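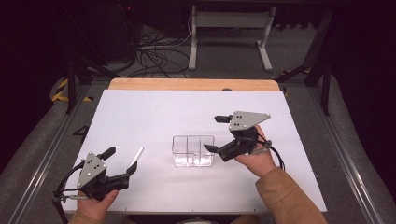
## 4. Preparar e encher o recipiente de dois compartimentos

Esta secção é para o recipiente transparente Ferano 302, aberto em cima, com divisória vertical. Para o modelo com tampa, consulte a secção 6. As instruções são iguais para a versão vendida com a marca Mastura.

O recipiente serve para guardar palitos, hastes finas, cotonetes e outras peças leves e compridas. Não é próprio para líquidos: a divisória fica encaixada nas paredes, mas não faz vedação.

### 4.1 Antes de começar

Precisa de:

- o recipiente com a divisória já montada (secção 3);
- uma placa ou tabuleiro de cor clara, liso, que fique estável em cima da mesa;
- as peças que deseja guardar, fora da embalagem;
- um pano macio que não largue pelo.

Cada compartimento tem 86 mm de comprimento e 49 mm de largura, medidos por dentro. Uma haste mais comprida do que o compartimento pode ser guardada em pé ou inclinada, com a ponta apoiada na parede.

**Nota.** As paredes são transparentes e sobre uma superfície branca o bordo superior vê-se mal. Se trabalha com luz forte vinda de cima, mude um pouco a posição do candeeiro até o bordo ficar visível.

### 4.2 Colocar o recipiente

1. Limpe a placa com o pano e coloque-a sobre a mesa. Verifique com a mão que ela não balança.
2. Ponha o recipiente no centro da placa, com a abertura virada para cima.
3. Rode o recipiente até ter um compartimento à sua esquerda e outro à sua direita. A divisória deve apontar para si.
4. Carregue levemente na divisória, de cima para baixo. Se ela se mover, retire-a e repita a montagem do passo 3.4.
5. Deixe espaço livre dos dois lados do recipiente, suficiente para as duas mãos.

**Cuidado.** Não levante o recipiente pela divisória. Pegue sempre pelas paredes exteriores.

### 4.3 Encher os compartimentos

1. Decida o que vai em cada compartimento antes de meter a primeira peça. Nós usamos o esquerdo para as peças novas e o direito para as que já foram abertas ou separadas.
2. Coloque as peças soltas na placa, à esquerda do recipiente, todas com a mesma orientação.
3. Segure o recipiente por uma parede lateral, sem apertar.
4. Com a outra mão, pegue numa haste de cada vez, pelo meio, e levante primeiro uma das pontas.
5. Passe a haste por cima do bordo e baixe-a até tocar no fundo. Só depois a largue.
6. Repita até o compartimento ter metade da altura ocupada. Para hastes guardadas em pé pode continuar, desde que elas ainda se movam entre si.
7. Faça o mesmo no segundo compartimento.

**Nota.** Se uma haste ficar atravessada sobre a divisória, não a empurre para baixo. Retire-a e coloque-a de novo.

**Nota.** Para quantidades grandes é mais cómodo fazer pequenos molhos de hastes e deitá-los no compartimento com a mão em concha. Com peças muito finas este método não resulta bem, porque elas cruzam-se no fundo.

### 4.4 Esvaziar

1. Retire primeiro as peças que estão em pé, uma a uma.
2. Incline o recipiente devagar sobre a placa, para o lado do compartimento que quer esvaziar, e tape o outro com a palma da mão.
3. Se ficar alguma peça presa no canto, bata com um dedo na parede exterior. Não use facas nem pinças de metal, que riscam o plástico.

### 4.5 Limpeza e conservação

Lave o recipiente com água morna e umas gotas de detergente neutro. Seque com o pano e deixe-o aberto durante uma noite antes de o encher outra vez. Álcool e produtos com solvente tornam o plástico baço e esta alteração é permanente.

A divisória foi ensaiada pela Siddiqui para mais de 3000 montagens. Se ela começar a entrar sem resistência, deve ser substituída. Peça a peça de reserva ao seu revendedor ou ao armazém Duvthorpe, e indique o número do modelo, que está gravado por baixo do recipiente.

| Situação | O que fazer |
|---|---|
| A divisória fica torta | Retirar, limpar as ranhuras, montar de novo |
| O recipiente escorrega na placa | Limpar e secar a placa e a base |
| As peças passam por baixo da divisória | Carregar na divisória até ao fundo; se continuar, pedir substituição |
| Parede riscada por dentro | Pode ser usado, mas evite peças com pontas afiadas |

Para empilhar vários recipientes, siga para a secção 5.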